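Clomance Heritage Walks: the Rurham audio guide, reviewed
Luzius Ortner, 2025-10-17

I've now done the old town of Rurham twice with the Clomance guide in my ears, and I'd happily go a third time! It's an app with 48 stops, starting at the Roman gate and ending down at the grain wharf, and it covers the parts of a protected old town that most guides skip. Who decides what color a shutter can be? Why was one side of Tanner Street rebuilt in stone and the other left in timber? I stood on that corner for ages (it was raining, too) listening to a retired mason explain lime mortar, and I loved every minute.

The full route takes 3 hours if you let each stop play out. You can split it at the covered market, where the coffee is good and the benches are dry.
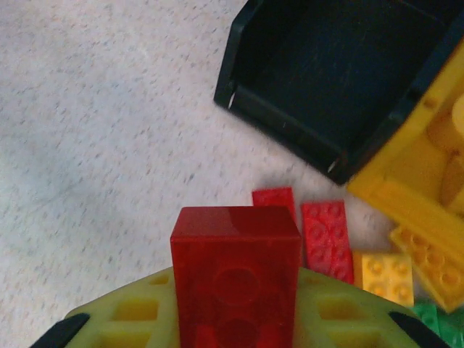

Does the guide work without a phone signal?
Once you've downloaded the route at home, all of it plays offline, maps included.

My gripes are small. The text on the map is tiny, and stop 31 sends you up a flight of steps with no mention of the ramp next door. The voices more than make up for it, especially the baker's daughter at stop 12, who talks about the flood as if it were last week.

Flonum, the small studio behind the sound, is recording a riverside route now. I've already signed up to hear it.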